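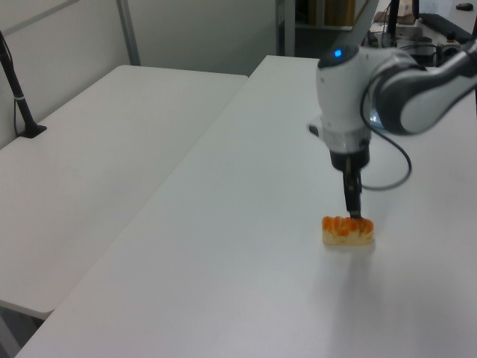

Pernby kitchen line, bench notes
Dec 17, 2024
Written by Ásdís Stougaard. Crisóforo and Sólveig have read it, Poul has not yet.

Topped pieces, top-down pick

Spent the morning on the small topped pieces, the ones with the orange topping on a pale base. The arm comes straight down with the narrow fingers and takes the piece by its sides. Grip height matters more than grip force. If the fingers stop too high they touch the topping and some of it ends up on the table. If they go too low they rub on the tabletop and the arm faults.

Settings at the end of the morning: force value 185, approach speed down one step from last week, pause at the bottom before closing. Force 185 is in the controller's own units, so don't compare it with the numbers in the Esthorpe notebook. They have the other firmware.

Crisóforo wants the pause removed to save time. I left it in. With the pause off, the first trays came out with dents on one side. We can try again once the new finger pads are here.

Tray run after lunch

122 pieces on the long run, table to tray. Sólveig stood at the tray end and pulled anything she would not have sent out herself. She does not want to write down a reason for each one and I think she is right, it slows her down. She puts them on a separate tray and we go through it together at the end. Most of today's pulls were topping pushed to one side. A few were pieces set down at an angle so they leaned on the next one.

Counter on the controller reads 3734 cycles since the July service. Paju asks for a check of the fingers and the wrist cable every 1000, and we have skipped at least one. Poul, please put this on the board so it gets done on a quiet afternoon.

How the job has changed

Asger asked for something on this for the Onska meeting, so I talked to people over coffee and am putting it here before I forget.

Before the arm, plating was four people side by side, and you changed places when your wrists got tired. Now it is two people and the arm. The other two moved to prep and packing. No one lost hours, but Sólveig says prep starts earlier and that is harder for her with the bus from Esthorpe. That was not in the plan and it should have been.

The work at the tray end is lighter on the hands and heavier on the eyes. You look at the same thing for a long time and you have to stay sharp for the odd bad one. Crisóforo says after an hour he stops seeing them. We agreed to swap every 30 minutes starting tomorrow and see if that helps.

People also talk less. The old line was close together and you could chat while you worked. Now the two stations are too far apart unless you raise your voice. I had not thought about that until Crisóforo said it.

On the good side, both of them can stop the arm, change the grip height and restart without calling me. In the summer they would wait for me every time. Sólveig found the better approach angle for the topped pieces on her own - I only typed it in under a new name.

One thing still not settled is who answers for a bad tray. The sheet has one signature line and it is the person at the tray end who signs. Sólveig feels she is signing for the arm's work as well as her own. I would like a second line for whoever set the program that day. Asger to decide.

To do
- finger and cable check (Poul)
- new pads, then repeat with the pause off
- 30 minute swap, ask both how it went at the end of the week
- talk to Asger about early prep and the bus
- second signature line on tray sheet
- copy program "topped 3" to the backup stick, still only on the controller

Recent entries
Finger pads, soft and hard compared
Controller restart after power cut
Tray spacing for leaning pieces
Notes from the Esthorpe visit
July service, Paju checklist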